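Oiling wooden chopping boards - what do you all use?

Plisby Kitchen Forum > Care and Repair

marrowfat_jen
Posted August 26, 2020

Hello all, hope everyone is keeping well. I've been lurking on here for ages and finally have something to ask. My aunt passed on her big old chopping board to me when she moved into a smaller flat, and it's a lovely heavy thing but terribly dry. It has that pale, fuzzy look in the middle where the knife work happens, and there's a faint whiff of onion I can't shift however much I scrub. I gave it a go with sunflower oil from the cupboard and it looked beautiful for a fortnight and then went sticky. So, what should I be using, and how often? And is there any hope for the onion?

dunlin
Posted 40 minutes later

Oh dear, yes, sunflower will do that to you. Most cooking oils never properly dry, they just sit there and go rancid. You want food-grade mineral oil from the chemist, the plain sort. Give the board a good scrub with hot water and a little washing-up liquid, stand it on its edge overnight, and then flood it with oil the next day and leave it alone until the evening. Wipe off what's left. I do mine every month or so, or whenever my husband remembers, so let's say every other month.

For the onion, coarse salt and half a lemon. Rub it round until your arm gets tired, leave it ten minutes, rinse. My mother swore by it and her boards smelled of nothing at all.

Ivar Hellström
Posted 2 hours later

I'm going to disagree with dunlin, in a friendly way I hope. Mineral oil is fine, but it washes out, which is why you find yourself doing it again every month for the rest of your life. I changed to raw linseed oil years ago (the food-grade kind, please, never the boiled stuff from the paint aisle, which can have all sorts of driers in it). It cures in the wood and stays there. Four thin coats, with a good few days between each, and wipe every coat off as though you had changed your mind about putting it on.
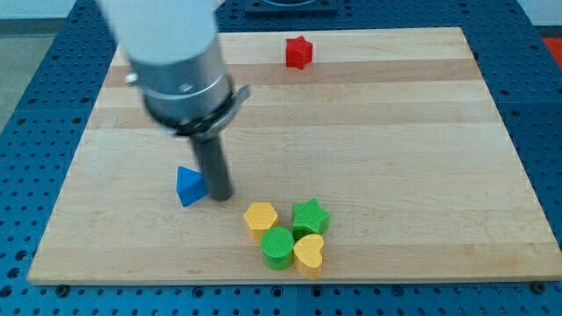

The waiting is the hard part, I'll admit. My wife and I only have the one large board and we were slicing bread on a dinner plate for most of December while the last coats went off. But that was the last proper treatment it had, and it still beads water nicely. One warning: lay your oily rags out flat outdoors to dry, don't ball them up in a bin. Linseed rags can heat up by themselves and catch fire.

dunlin
Posted 2 hours later

Bread on a dinner plate for a month, Ivar! This is exactly my objection. I'm sure it's a better finish, but I have four people wanting sandwiches and I can't take the board away from them. Mineral oil goes on at breakfast and we're chopping carrots for tea.

saltmarsh_pete
Posted the next morning

Morning both. Can I put in a word for beeswax? I use a paste called Prosser, comes in a squat little tin, and you rub it in after the mineral oil has soaked away. It gives a nice soft feel and the water rolls off for ages. The tin lasts me a couple of years. I did try the Arkow one when the shop was out and found it a bit greasy, but my sister loves hers, so perhaps I was heavy-handed.

Jen, before you put anything on it, do get that sunflower oil off first. Hot soapy water and a plastic scraper will lift most of the gummy bits, and then a light sanding along the grain once it's dry. Fine paper, and go gently. That will take the fuzz away too.

marrowfat_jen
Posted the next afternoon

You are all so kind, thank you! I did the lemon and salt last night and the onion is very nearly gone - I have to put my nose right on the wood to find it. I've sanded it this morning out on the back step and had no idea there was such a pretty grain hiding under there.

I think I'll go with mineral oil and Pete's wax for now, as I'm too impatient for linseed (sorry Ivar). Does it matter which side I do first?

Ivar Hellström
Posted the next evening

No offence taken, and you'll come round in time. Do both sides on the same day, and the edges as well, especially the end grain. If you only oil the top, it can cup on you as the underneath takes up damp. And store it standing up, with air on both faces.

Nuria Habte
Posted 2 days later

Seconding Ivar about both sides. I ruined a good one by only ever oiling the face I used, and it rocked like a little boat after that. I kept it as a cheese board, with a folded cloth under one corner. Jen, do come back and tell us how the wax goes on.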